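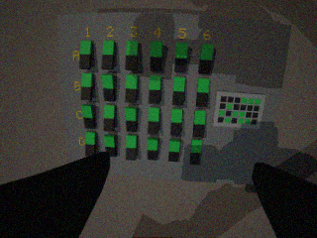
## 4.2 Comparing the two controllers on the panel task

When we first set out to compare the Prestton and Beyene controllers, we had hoped that a plain reaching test would be enough to tell them apart, and we spent a good part of August finding out that it was not. Both were simply too good at moving to a single target on an open table. What we wanted was a test in which the arm has to choose among many targets that look nearly alike, and then has to place a fingertip on one of them without brushing the others. The panel task grew out of that wish. The robot is given a panel of twenty-four blocks and a small card with a matching grid of squares, and it must touch, one after another, the blocks whose squares are green on the card. In the layout shown in Figure 4, the card calls for ten touches, and the first of them is A4, because the first three squares in the top row are black. That happens to be an awkward place to begin, as A4 is also one of the dimmest blocks on the panel, with a heavy shadow around it.

Each controller was given 1,000 simulated episodes, for 2,000 in all, and the same list of card patterns and lighting settings was used for both. We kept the fingers the same as well. These are the plain two-finger Tarer model with rounded tips, which we know from our earlier tests to be forgiving of small errors in angle. An episode counted as clean when every marked block was touched in the order of the card, row by row from the left, and no unmarked block was touched at all. We know this is a strict rule, and we did think about giving partial credit, but a single stray touch is just the kind of mistake we would want to hear about if we were choosing a controller for our own bench.

Prestton finished 646 of its episodes cleanly. Beyene did better, with 333 episodes that were not clean, which leaves it ahead by a small but steady margin. We would ask the reader not to make too much of the gap by itself. The two controllers fail in rather different ways, and we found those differences more useful than the totals. Prestton plans its whole path before it moves, so when it reads the card wrongly it goes on to make a tidy, confident series of touches in the wrong places. Beyene looks again between touches. It loses a fair amount of time doing so, and on crowded rows it sometimes hovers long enough to run out its clock, but it seldom touches a block it was not asked to touch.

Shadows gave both of them trouble. We had put soft, uneven shadows into the Fivura renderer late in the project, along with some image noise, and for a few days we were quite worried that we had made the task unfair. Looking through the failed episodes by hand eased our minds a little. Most of them could be read by a person without much effort, even where a shadow crossed several blocks at once. The harder cases were the ones in which a shadow edge fell across the upper part of a block, and the controller took the edge of the shadow for the edge of the block. Its fingertip then came down too low. Prestton was hurt more by this than Beyene, and turning the shadows off in a short side test brought the two much closer together.

We also tried letting the blocks lean by a few degrees, and we have kept that setting in all the runs reported above. Leaning made less difference than we expected. Our best guess is that the rounded fingertips are to be thanked for this, and we come back to the question in Section 4.3, where the same patterns are run again with a narrower finger.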